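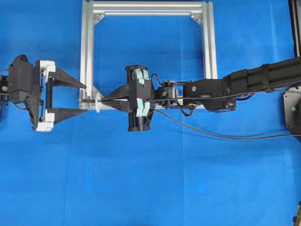

Filed under: Book News

The paperback is real, and I have a box of them! Fendomance Press sent the first copies of The Damgaard Mail last week and I've been walking past the box and picking one up every time, which is no way to get any work done. For those who signed up recently, the book is the story of a mail steamer, the Damgaard, that ran between Wutport and the island of Etovstead until the winter she went aground, and of the mailbags that sat unopened in a customs shed for decades afterward. Over 3,000 letters. I read all of them, some of them more times than I should admit in public.

There are a few changes from the hardcover, and since so many of you write in about this kind of thing, I'll go through them.

First, the new afterword. When the hardcover came out I asked readers whose families had lived on Etovstead to get in touch, thinking I might hear from a couple of people. The mail that came back was wonderful. Somebody had a grandmother's recipe notebook with the ship's timetable copied inside the back cover. Somebody else had a reply to one of the letters I quote in chapter four – a reply! – written by a woman who had gotten tired of waiting for news and had decided to send some of her own. She had no idea his letter was already sitting in a sack in the dark. I had written that whole chapter believing her side of it was lost. So the afterword grew from the couple of pages I had promised into something closer to a short chapter, and my editor was very patient about it.

Second, the map. Many, many of you asked for a better map, and you were right. The one in the hardcover was shrunk to fit and the harbor names came out like ants. The new one runs across two facing pages, it has the winter route as well as the summer route, and it finally shows the sandbar in the proper place. (Yes, it was wrong before. The reader who caught it was very kind, and also enclosed a chart.)

Third, corrections. I had the wrong saint's name for the chapel above the landing, I had the Damgaard's funnel painted a year too early, and I called a ketch a yawl in the opening pages, which brought in more mail than anything else in the book. All fixed. If you own the hardcover and want the full list, reply to this newsletter and I'll send it to you as a page you can print and tuck inside the cover.

The index has been redone too. I know an index isn't most people's idea of excitement, but this one makes me very happy. You can now look up "weather, complaints about" and get the longest entry in the book. "Herring" is a close second. There's also a separate list of the letter writers by village, because family researchers have been asking for it since the beginning, and I spent most of December putting it together at the kitchen table with index cards.
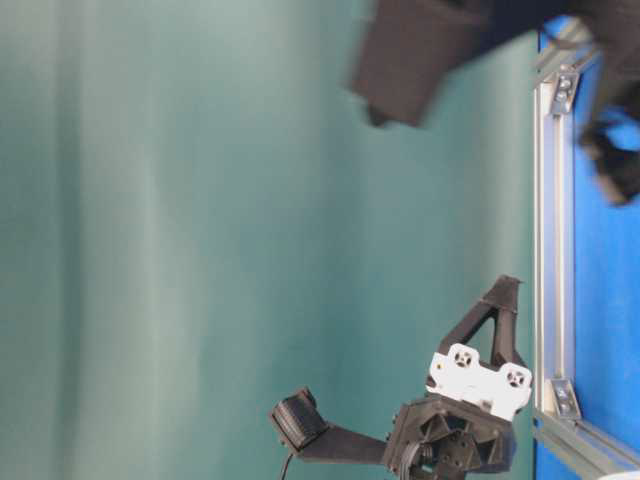
Green curtain with an aluminum bar and a strip of blue panel.

On to the prize news, which I've been sitting on and can now share. The Damgaard Mail has made the shortlist for the Wutport Harbor Prize, given every other year to a work of nonfiction about the coast! There are seven books on the list and I've read four of the others so far. I'm not being polite when I say the competition is terrific. One is a history of fog signals that I would press on anybody who liked my customs shed chapter. Another is about the women who ran the net lofts, and it has the best opening paragraph I've come across this year. If you belong to a book club and you're stuck for what to choose next, the whole shortlist would keep you going very nicely. The winner gets announced in the spring and I plan to enjoy every bit of the waiting.

The Wutport public library is putting the shortlisted books on a table by the front desk, and they tell me the hold list for mine is already long. Please do ask your own library to order it. Librarians do pay attention to requests, it costs you nothing, and it does a book like this one more good than you might think. The same goes for the independent bookstores, several of which have been hand-selling the hardcover since it came out, and to whom I owe more than I can fit in a newsletter.

A nice long piece about the book ran in a coastal history quarterly in the fall, and the reviewer spent two full paragraphs on the footnotes. Two paragraphs! I have wanted somebody to talk about those footnotes for years. The reviewer did have one real complaint, that I leave the salvage hearing too quickly, and I think it's fair. The transcript of the hearing is long and, in places, very funny, and I cut it hard because the chapter was sagging. I've gone back to it now with some distance and I'd like to post the best of the testimony on the website in installments. The ship's cook alone is worth the trip. He was asked what he saw at the moment she struck, and he answered at great length about soup.

Events: there will be a reading at the old ferry hall on Etovstead once the boats are back on their regular schedule. Doors at 6 in the evening, talk a little after, coffee and something baked in between. I'll be reading from the new afterword and from a few letters that didn't make it into either edition, including the one from the schoolboy who wanted a dog and laid out his case under numbered headings. If you have letters, postcards or photographs from the steamer days, please bring them. I'd love to look at them, and there will be a table where people can lay things out and compare. Last time that table went on longer than the talk did and we nearly missed the late boat.

There's a Wutport evening in the works too, at the bookstore by the fish market. As soon as I have a date I'll put it at the top of the next newsletter.

A few of you have asked about an audiobook. It's recorded! I went to listen to a sample and got goosebumps hearing the letters read out loud by someone who wasn't me muttering over a scanner. The narrator asked very good questions about pronunciation, and I had to call people on the island to settle a few of them (there are firmly held and completely opposite views on how to say the name of the north landing, so we went with the older one, and I'm ready for your emails). It should be out shortly after the paperback.

And yes, there is a next book. I'm still at the stage where I bring home boxes from the archive and talk about them too much at dinner, so I'll only say that it starts in the same customs shed, on a different shelf. When I was looking for the mailbags I kept having to move a stack of ledgers out of the way, and I moved them so many times that one day I sat down and opened one. It's slow going, with terrible handwriting and some water damage, and I'm having a wonderful time.

Book clubs: the reading guide has been updated to go with the new edition, with fresh questions on the afterword and a page of suggestions for further reading. I'm also happy to join a discussion by video when the calendar allows. The clubs I've visited so far have asked better questions than I have, and one of them set me straight on how to salt herring. Just hit reply and tell me where you are and when you meet.

The paperback goes on sale in March, from Fendomance Press directly or from any bookstore that can order it. Signed copies will be at the Etovstead reading, and I'll bring plenty.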